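Notebook, match model, May

Surkton v Skambridge, kick-off 18:30. Writing this at 4 p.m. so that nobody can say I moved the numbers afterward, which Morfudd did say last time, in front of people.

Model as of today gives Skambridge the away win. Jintana thinks this is nonsense. Skambridge have kept the ball beautifully all season and have the goal count of a team that would feel rude shooting. The model likes them because it counts entries into the box and doesn't care what happens next. I have known managers like that.

Changed since the last entry:
- home advantage now fades with distance traveled, so Flendwood stop getting a bonus for hosting the club from across the river
- red cards no longer crash the script (Bülent's fix, one line, he has mentioned it)
- simulations per match up to 500. Ran it twice with different seeds and the favorite stayed the favorite both times.

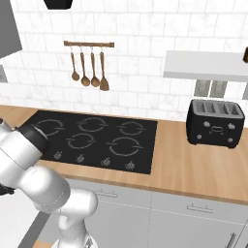 Second half of the table

The relegation end is where we look worst. Before the winter break we had Xaba down as safe by a comfortable margin. Xaba then lost 4 in a row, sold their left back and changed the coach. The model noticed the first of these and is still thinking about the others.

Ozan wants a "new coach" term. I said fine, but the bounce everybody believes in may just be a bad team having its bad luck run out. He is going to pull the last 10 coaching changes in the division and compare them with teams that were equally awful and kept their man. Small sample. He knows. He'll make a chart anyway. 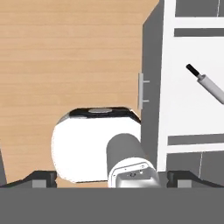 Elfriede asked again why we weight the last 30 matches and ignore everything older. The true answer is that I typed it in one evening and it stuck. The answer I gave her was about squad turnover, and she wrote it down, so now I suppose it's method. To do: try a slow decay and see if the Xaba mess gets any better. My guess is slightly, and that it breaks Flendwood.

Also the lineup feed spells the Surkton goalkeeper two different ways, so for half the season we had him as a job share. Merged by hand. His save rate went down, poor man.

22:10. Surkton won it with a header from a corner. Skambridge had most of the ball and did very little with it. Jintana has sent one message, a thumbs-up. Set pieces go on the list under the decay test, and I'm leaving the 4 p.m. forecast as written.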